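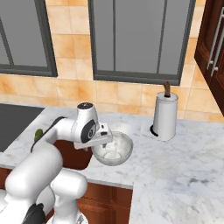

We cooked from the freezer and the cupboards for the whole of May. I wrote down everything we spent on food and kept the receipts in an envelope on the side. The total came to £955 the last time I did a proper count, which was in the winter, and that number is what started all this. Two adults and a teenager should not need £955 a month.

The rules were simple. Fresh milk, eggs, fruit and veg were allowed. Everything else had to come out of what we already had, unless we ran out of something basic like flour or oil. Takeaways were out. Lunches at work had to be brought from home.

I began by emptying the chest freezer in the garage. It took a whole evening. There were four bags of peas, all open, and a leg of lamb I had no memory of buying. There was soup in unlabelled tubs. I had told myself I would remember what was in them and I did not. One turned out to be stewed apple, after I had heated it up with a stock cube.

The cupboards were worse in a different way. I had plenty of food but very little of it went together. Chickpeas, three kinds of vinegar, rice noodles, a jar of preserved lemons, a lot of red lentils. Svenja Lüthi, who I used to share a flat with, told me to plan around the lentils because they take whatever flavour you give them. We had dal in the first week, lentil soup in the second and a sort of lentil shepherd's pie in the third. The pie was the best of them. Fry an onion and two carrots, add the lentils, stock, a spoon of Marmite and some tomato purée, cook until thick, then put mash on top and bake it until the edges catch.

Bread I made myself, every other day. I use 500g of strong flour, 10g of salt, a sachet of yeast and enough water to make it slightly sticky. I had forgotten how much cheaper this is, and also how quickly a fresh loaf goes when there is a teenager in the house. By the middle of the month I was making two at a time and slicing one for the freezer, now that there was room.

The lamb we had when Retno and Faizal came over. I rubbed it with the preserved lemon and garlic and left it in a low oven for 5 hours. Retno brought a sambal she makes with far more chilli than I would dare, and it was very good with the fat from the meat. She thinks freezing cooked rice is a bad idea and we argued about that for a while. I still do it. I cool it fast and use it within a month.

There were some failures. I tried to make pancakes with chickpea flour that was well past its date and they tasted of dust. The rice noodles fell apart in the pan. On one evening I got in at half past eight, looked at the list on the fridge, and had toast. I don't count that as cheating.

We also ran out of coffee in the second week. I decided coffee was basic. My husband had already decided this and bought a bag before I got round to saying so.

The things I have kept doing since:

- Everything that goes in the freezer gets a strip of masking tape with the name and the month on it.
- There is a list on the fridge door and we cross things off it.
- I look in the cupboard before I write the shopping list. I used to do it the other way round and then buy cumin.
- One dinner a week is made only from what is in the house.

I have stopped doing the lunches every day. Four days out of five is fine and I like going out for a sandwich with Aisling Daly from the office on the other one.

The receipts are still in the envelope. I'll add them up once I find the one from the greengrocer, which I think went through the wash. It was a good deal less than 955, I can say that much. There are 20 tins left in the cupboard and most of them are tomatoes, so if anyone has a use for tinned tomatoes that is not pasta sauce or chilli, please leave it in the comments.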